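Parcels, porches and the phone that came back

I spent most of Sunday on the couch with a cold and a pile of reader emails about stolen phones, so this week's item is longer than usual. Blame the cold medicine!

The one that stuck with me came from Parveen Hashmi, who ordered a phone from an online seller called Rallis and paid $679 for it. The tracking page said it was delivered at 2:40 in the afternoon. She was home. She was sitting by the front window, in fact, and no van had stopped on her street all day. When she wrote to the seller they sent her a delivery photo of a brown door with a brass knocker. Her door is green and has never had a knocker on it.

You'd think that would settle it, but it took her seven emails to get anywhere. The first few replies were the same canned paragraph with a different name at the bottom (if you've dealt with one of these places, you know the paragraph). What finally worked was going to her card company and filing a dispute, with the door photo and her own photo side by side. She got the money back in November. The phone never showed up.

A few of you asked what to do in the first hour after something like this, so let me tell you what I do. I take screenshots of everything before I contact anyone: the tracking page, the order page, the delivery photo, the estimated time. Those pages change. I had one go from "delivered" to "returned to depot" overnight a couple of years back, and I'd have looked like a liar if I hadn't saved the first version. Then I ask the seller for the serial number and the IMEI. They should have both, and you'll want them for the police report.

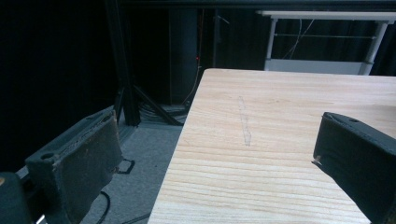 Yes, file the police report, even if you're sure it's going nowhere. Charalambos Kontogiannis wrote in to say his stolen tablet turned up at a repair counter in Onotano, of all places, when somebody brought it in to have the lock removed. The shop, Mevia, checked the serial number before touching it and called the police, and his report was on file. He had it back in 2 weeks with a cracked corner and somebody else's stickers on it. He says he's leaving the stickers.

Now, the lock. Please, please don't remove a missing device from your account. I got three emails from people who had been texted by "support" asking them to do exactly that so the phone could be "released for recovery." It's the thief, or a friend of the thief. With the lock on, your phone is worth parts money. Take it off and they can sell it as a working phone to some poor person who'll think they got a deal. The texts can look very convincing, with a little map and everything, and they tend to arrive right when you're upset and want it over with. Mark it as lost, leave it on your account and ignore the texts.

One small correction from last time. I said Trosetti was charging $270 for its pickup locker plan, and the right number is $207. Several of you caught that before I'd finished my coffee, thank you. I still think it's a lot of money for a locker, and I'd sooner have packages held at the counter for free, but if you live in a building with an open lobby I can see the appeal.

Next time I want to get into used phones and how to check one before you hand over cash. If you've bought a bad one, hit reply and tell me how it went. Prices too, please, I'm nosy.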